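Home | Reviews | Guides | Forum | About

We use cookies to keep this site running. Accept | Manage settings

Fullano hand-held teaching grippers, pair: two months of picking things up

Sep 25, 2025 | By the reviews desk

The pitch from Fullano is that you can teach a robot household chores without owning the robot. You hold a gripper in each hand, do the job the way you'd like it done, and the recordings go off to train an arm later. The pair costs $670. I've been using mine since July, and I'm less convinced than the people selling them.

Start with the hands. The soft blue pads are the best part of the kit. They have ribs, they grab plastic and thin wrappers well, and they don't mark furniture. The black fingers behind them are stiff and feel solid. The linkage is fine for short jobs. After 60 takes of the same chore my thumbs were sore, and the left unit had picked up a slight click that the right one doesn't have.

My problem is with what the recordings are worth. Fullano's guide tells you to work in real rooms with real clutter, and I did: bedroom tidying, trash, folding and moving large floppy things from one spot to another. Small items went well. Big flat ones were a pain with two hands and close to hopeless with one, and I caught myself doing odd little wrist tricks that no arm I know of could copy.

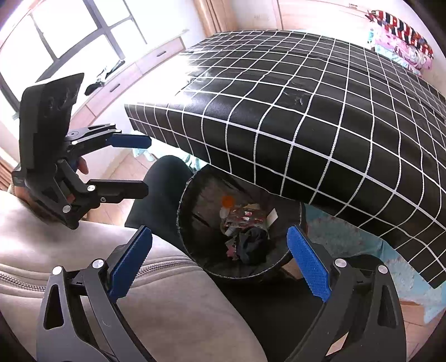
The software should catch that, and it mostly doesn't. It flags a take when tracking drops out, but it has no opinion on whether a robot could reach where you reached. I found out the slow way, by sending a batch to a friend's Mistix arm. It did the easy pickups, stalled on 3 of the others, and tried to fold itself in half on one.

I also tried the Cidiston remote kit for a week, where you drive the arm from a controller. It's slow and dull — I got maybe a quarter of the takes done in an evening — but every take is something the arm really did. I came away trusting those more.

Buy the Fullano pair if you already have an arm and want lots of varied takes fast. If you don't, borrow a set first. Spare pads cost extra, and the printed manual is 2 pages long.

Get our reviews by email every week. Sign up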